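Speaker notes: eating out in Clandau, six places to try
Evening talk, 40 minutes with questions

Opening
Thank Yaa Essien for the invitation. Say that I paid for every meal and that none of the owners knew I was writing.

1. Sedberg
Old dining room near the station. Go for the fish soup. Service is slow before eight, so order bread straight away. Mention the signed menus on the stairs.

2. Kpodo
Fuseini Kpodo cooks, his cousin runs the front. Groundnut stew, red rice, fried plantain. Three of us shared two mains and took some home. Cash only when I went in December.

3. Allutdale
Philomena Arthur's place. Short menu, changes often. The lamb was dry on my first visit and very good on my second. Pause on the slides before moving on.

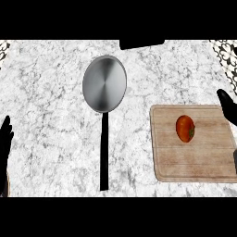
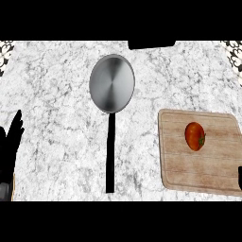 White marble, grey veining, patterned tile in the corner.

4. The noodle bar
Chenxi Cheng opened it with three tables and still has three. Hand-pulled noodles, beef or aubergine. Get there by noon.

5. Harbour café
Breakfast only. Nii Nutsugah took me and we argued over the last kipper. Eggs are fine, coffee is weak.

6. The pie shop
Pies sell out early. Chicken and leek is the best one. Read out the sign about dogs.

Questions
Likely to be asked about parking. Use the one behind the library. Hand round the address list at the end.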